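March
Do-yoon Hwang, Lekside Shared Workshop

Course Handout 4: Mounting and Checking the Two-Finger Gripper

This handout accompanies the fourth session of the Lekside bench robotics course. Participants are expected to have completed the arm base and the wrist joint, and to have entered the build in the workshop log under their bench number. The parts kit for this session is the Endis set, which contains the finger pair, the housing, the wrist plate and a bag of fasteners. Check the kit against the packing slip before opening the fasteners.

4.1 Mounting the housing

Switch off the arm at the bench supply and wait for the joint brakes to engage. Place the wrist plate on the flange with the locating pin in its hole, then start all four screws by hand. Tighten them in a cross pattern. The housing slides onto the plate from the front and is held by two side screws. Do not use thread lock at this stage, as the housing will be removed again in Session 6.

Route the finger cable along the outside of the forearm and leave a loop at the wrist. The loop must allow a full turn of the last joint in either direction. A cable that pulls tight at the end of the turn is the most common fault found at inspection.

4.2 Closing the fingers

Power the arm and send the close command at the lowest speed. The fingertips should meet along their full width. If one tip arrives ahead of the other, open the fingers, loosen the carriage screw on the leading side and repeat. The position counter should read 2,296 with the fingers fully open and 297 with the tips touching. Write both readings in the log, even when they match these values.

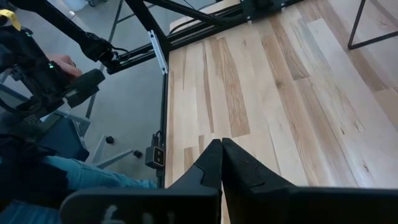 Repeat the close command 30 times and read the counter again at the end. A change in the closed reading means that a carriage screw has moved. Tighten it and begin the count again from the first cycle.

4.3 Hand control

Participants work in pairs for this section. One person operates the hand controller while the other remains at the stop button. The operator may sit or stand, but must keep both feet outside the reach of the arm. Begin with the speed limit set to 320 and keep it there until the instructor has signed the log.

Move the closed fingers toward the tabletop and stop before contact. Return to the start position by the same path. Exchange roles after each run.

4.4 Before the next session

Read the Hollmann notes on grip force, sections 2 and 3. Bring the completed log page and any finger pads you intend to fit. Pads cut from the Sakgate sheet stock must be trimmed flush with the fingertip.

Lekside Shared Workshop | Contact the course office | Copyright Lekside | Back to top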